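Store layout, week 2 notes
28 August 2020

Okay, produce first. Almost every grocery store puts it by the door, and I want you thinking about why before you read the Pineo chapter. My own take - color sells, and dark bins help it along. 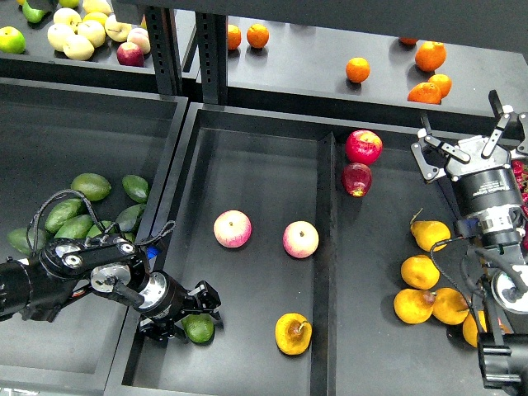 Fig. 1. Bright fruit, dark bins.

The Kokkinos store we talked about in April has 600 square feet for produce and turns most of it over in 2 days. Go look at how they place pears (I love this!) and sketch the aisle widths.
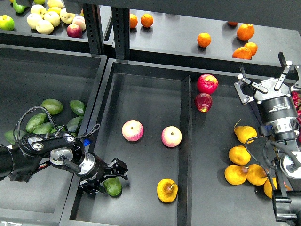
Now, spacing. Full shelves look fresh, but piling costs you bruises at the bottom. Flullano's rule is 20 pounds per bin, tops, and I'd go lower for soft stuff.

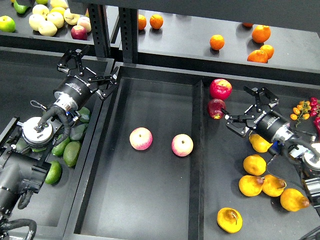 Restocking times matter too. Doseck checks every 120 minutes, and I think that's too slow for a busy evening. Bring your sketch to class, pencil is fine.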